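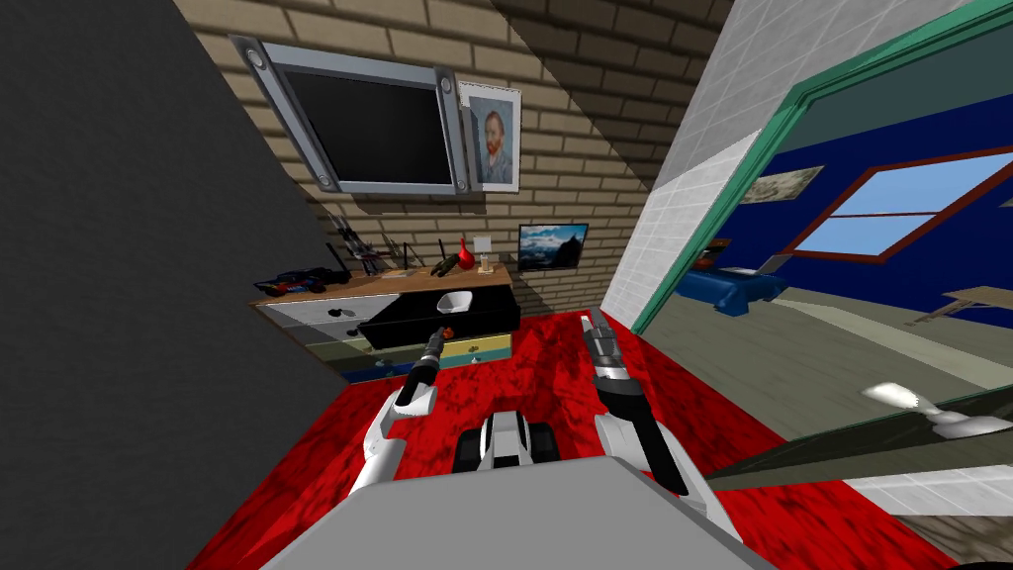 I have been using the Pellmont wall mount for long enough to be annoyed by it, so I suppose that qualifies me to review it. The box says it goes up in 90 minutes on any wall. My wall is brick, and "any wall" is the sort of phrase that gets written by people with a drywall showroom. The other thing the box likes to show is a TV way up high. Take the rendered room at the top: a big set high on tan brick, a dresser with mismatched drawers under it, and a portrait in the Van Gogh style with the TV overlapping its edge. It looks fine on a page. Sit on a normal couch for a two-hour movie with the screen at that height and see what your neck thinks.

So, the mount. It's a tilting arm, steel, finished in a black powder coat that came scratched in one corner. Pellmont sells it through Flondow, and Flondow's page is where most of the claims live. "Tool-light assembly" is one. I used a hammer drill, a masonry bit, a socket wrench, a level, a pencil, a vacuum and a second person. The second person was my neighbor Joonas Lappalainen, and he was not light either.

Hardware first. You get a bag of lag bolts and a bag of plastic anchors. The lag bolts are decent and of no use to me. The anchors are the soft gray kind I wouldn't hang a coat rack from, and the instructions want you to trust them with a television. I threw them out and bought sleeve anchors from the Lasus range at the hardware store. If you have brick, add that to the price. Drill into the brick itself or the mortar? The manual shows a drawing of a brick wall with a hole in it and leaves the rest to you. I went into solid brick, after Joonas poked a screwdriver into my mortar and made a face.

The template is paper, printed on both sides, and the two sides don't agree with each other. One has the bottom holes a little lower than the plate wants them. I measured off the plate itself and I'd tell you to do the same.

Once up, it holds. I'll give it that. I leaned on the arm harder than I'd ever load it with a TV and nothing moved. The tilt is where I stop being nice. It's advertised at up to 18 degrees and I can't get near that before the cables hit the wall plate. The tension knob has two settings as far as I can tell, locked and drooping. I set it in July and have had to tighten it more than once, usually after somebody wipes the screen.

Cable management is a strip of Velcro. The listing calls it a system.

Then there's the level adjustment, a pair of tiny screws at the back that you reach by feel. They do work. My TV came out leaning to the left, and a few turns fixed it. I'd have liked them on the side where a human hand goes, but they're better than the ones on my old Wan mount, which had no adjustment at all and hung crooked for years.

About those reviews on the Flondow page. There were more than 3000 when I bought mine and an awful lot of them say "sturdy, easy, great value" in some order. Plenty were posted the day the thing arrived. I don't know how anybody judges a hinge on day one. The ones I'd read are the three-star reviews, where people mention the droop and the anchors and then say they kept it anyway.

I kept it too. Taking it down would leave holes in the brick, and the next mount up in price seems to be the same arm with a nicer box. If you have studs, a good level and a TV on the lighter side, it'll do. If you have brick, budget for proper anchors and most of an afternoon. And whatever the picture on the carton shows, sit down where you plan to watch from, have somebody hold a piece of cardboard against the wall, and mark the height from there. Mine ended up a lot lower than the instructions suggest. The center of the screen is at eye level from the couch, and the cardboard was free.

Update, 2 January 2018: I wrote to Pellmont about the template. They sent me a new one. Same template.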